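We're hiring a planning and control engineer (and yes, you will have to care about snack bars)

Hi! I run the software side at Cavier, a small company in Baltusdale that makes two-armed sorting and packing stations. I'm looking for one more person on my team, and I'd like to find somebody who gets a kick out of making arms move well. I'm writing this ad myself, so it's a bit longer than what you usually get, but you'll know what you're walking into.

The job is software. You won't be asked to design brackets or run cable (unless you want to, we do have screwdrivers). Our stack is called Skindent. It takes in camera images, works out what's on the table and how it's lying, decides which arm should go for what, plans both arms so they don't run into each other, and then streams the commands down to the joint controllers. The lower half is C++, the upper half is Python, and the seam between the two is where most of my gray hair comes from.

What you'd be working on first

Perception is in decent shape. Planning is where I need you. Right now we hand out picks to the arms with a pretty greedy rule: closest gripper wins. That's fine when things are spread out, and it's lousy when both arms want the same middle strip of table. I'd love to have somebody own that piece – the task assignment, the shared workspace locking, and the timing of who backs off when.

The other thing is containers. We do a lot of sorting into clear plastic ones, which is a special kind of fun for depth sensing. The wood shows right through the bottom, the walls come and go depending on the light, and nothing says a container has to be sitting square to the table. Add wrappers that shine and crinkle and you've got a good week's worth of edge cases on a surface you could eat lunch at. We leave a plant and a woven mat out among the bars too, and the planner has to treat them as stuff to go around and leave alone. 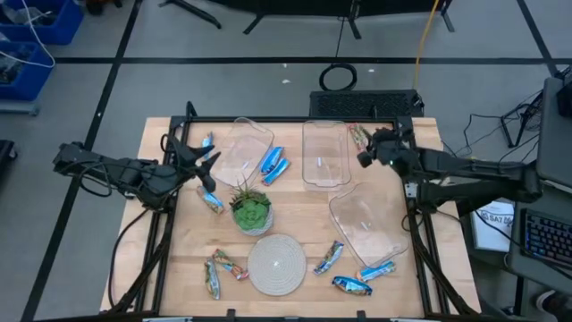
Your first three months, more or less

Month one, you read code, break the simulator, fix the simulator, and run real picks with me. We have a regression set of 437 table layouts that every planner change has to get through before it goes anywhere near hardware. You'll get to know it well. You may come to hate layout 5, like the rest of us.

Month two, you take over arm assignment. I have opinions but no finished design, and I'd much prefer yours if it's better. There's a branch with a half-done scheduler on it that you can keep or throw out.

Month three, we put your version on the stations and watch the logs together. Our replay tool holds 1,995 recorded runs, so you can rerun almost any bad decision at your desk and poke at it. The replay viewer is ugly. If you like building tools, please, please make it less ugly.

What I'm hoping you bring

You write C++ you'd be happy to debug at four in the afternoon on a bad day, and Python that other people can read. You've worked with motion planning in some form – sampling, optimization, whatever you grew up on – and you've run your code on a real arm at least once. School projects count. So does a hobby arm in your garage.

You know your way around transforms and calibration. You can look at a plot of joint velocities and feel uneasy at the right moments.

Nice extras: dual-arm work, behavior trees, real-time Linux, any time spent with transparent objects. No degree requirement. I've hired people with a doctorate and people who came over from game physics, and both worked out great.

The practical bits

It's full time and on site at least three days a week, because the stations are here and you'll want to be near them. We're on the second floor of the Gowda building and there's an elevator. Core hours are 10 to 3 and the rest is up to you. We write to you about salary in our very first reply, so you won't have to sit through two calls to find out. Start date is January if that suits you, a little later if it doesn't.

How to apply

Send me a resume and a short note about something you made move, and what went wrong with it. Half a page is plenty. A link to code is nice if you have any you can share. I don't do whiteboard puzzles! If we both like the first call, you come in for an afternoon, I give you one failed run from the replay tool, and we dig into it side by side. You get paid for that afternoon whether or not we end up working together.

Put job number 728 in the subject line so it lands in my inbox and doesn't go off to sales.

Comments

gearhound: Is the simulator in-house or something off the shelf? Asking because I've been burned by contact models before.

Reply from the author: Off-the-shelf physics with our own layer on top for grasping wrappers. The contacts are so-so. You'd be allowed to complain about them.

mpc_fan: Would you take somebody for a summer? I'm in my last year of school and won't be free by January.

Reply from the author: Not for this one, sorry, but write to me anyway. I'd like to have an intern on the replay viewer.

tallpine: Any chance of fully remote? I've done planning work over a remote desktop for years.

Reply from the author: Three days on site is firm for this role. Sorry!

Contact | Jobs | © Cavier, Baltusdale. All rights reserved. | Back to top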